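Rory Moffat and I have been putting off the spending plan for the hand-held grippers since winter, and on Thursday we finally sat down with it. We have 2 grippers in use and money for a third, or for keeping the first pair in good order. Doing both properly is out of reach this year.

The amount we were given is $2000. It has to cover hardware, shipping and anything that breaks before next May.

## What wears first

Most of the wear we pay for is at the fingers. The blocks get scuffed, which I don't mind, but the rubber pads are another matter. Once a pad starts to separate at its top edge I want a spare in the drawer.

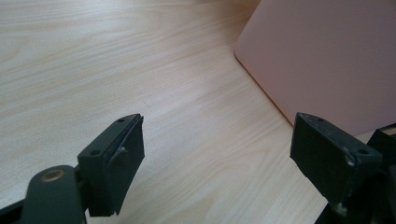

## Spare parts

Rolwood quoted us $41 for a set of pads and finger blocks. I asked for 3 sets. Strachan sells the pads alone for less, but Jean Skinner tried those last year and had to trim every one to fit, so I've left them off the list.

Bushings we can get locally. Screws too, though I would like them all from one box this time, as we have ended up with two kinds of head and never the right driver.

## The third gripper

Skultora will sell us a complete unit, assembled, and it would take most of what is left. Rory is in favor. He says people lose half a morning waiting for a turn. I think the waiting is mostly a scheduling problem - Ginette Gagnon's group shares their equipment with more people than we have, and they manage with a sign-up sheet.
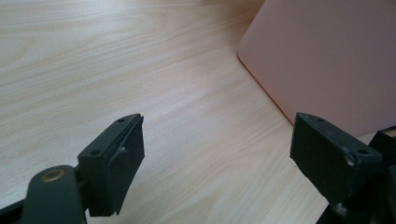
The other option is to buy the printed parts only and build the rest ourselves. It's cheaper on paper. I have not put a price on the hours, and I should before I argue for it.

For now the parts order goes in first. The Skultora quote is good until the end of the month, so I'll ask Rhona Munro whether shipping can come out of the general account, and we'll decide on the third unit after she answers.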